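Diary, November, a bit after ten at night

Kettle's on, feet are up, and my head is still full of timestamps, so I'm writing this down before I lose it.

Spent the whole morning on the sync problem in Drenden (our replay tool, which I love and which hates me). Left and right gripper streams were drifting apart, and by the end of a long take the right hand was a good 140 milliseconds behind the left. You'd never spot it watching one side by itself, but put the two together and the policy thinks the hands take turns. I'd been blaming the pose tracking for a week! Wrong tree entirely. The logger was stamping frames when they got written to disk and not when they arrived, so whenever the buffer filled up the right stream got shoved back. Four lines of code. I could have cried.

After lunch I pulled up the packing-away takes from the bedroom set to check the fix. Two-handed stuff, lots of soft things, a black bag to aim for. I stopped on the alcohol pads carton for ages, with the face mask pinched in the other gripper, because it's such a nice test: one stiff box with square corners and one floppy thing with ear loops dangling, both in play at once. The width estimate for the carton was rock steady. The mask's was all over the place, poor thing.
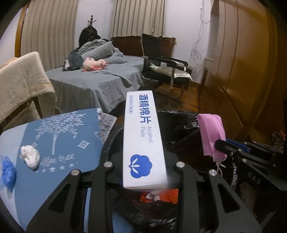
Segmentation, or why my tea went cold

Next job was the colour mess. The Dhillon segmenter is fine on boxes but it keeps merging cloth with whatever's behind it, and I had more than 700 masks to look through. I did 300 before I had to get up and walk around the block. Favourite failure of the day was the red cloth clamped over the blue book, where it decided the cloth and the orange mesh bag behind were one long object. I can sort of see its point, they're neighbours on the colour wheel, but the planner then went and put the grasp centre way too low. 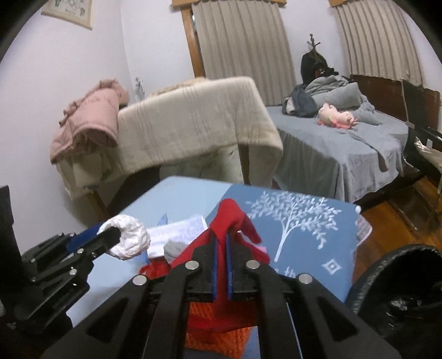 So I've turned the colour weight down and let the edges do more of the work, and I'm rerunning the lot on the Aren box overnight. If it dies at 3 a.m. again I'm moving everything back to the Idthorpe server, slow as it is. Also need to remember to bump the cache version this time (last time I didn't, and spent an afternoon admiring old results).

Tomorrow: check the rerun, write a proper test for the timestamps, answer the email about the gripper calibration file I've been dodging. And buy milk.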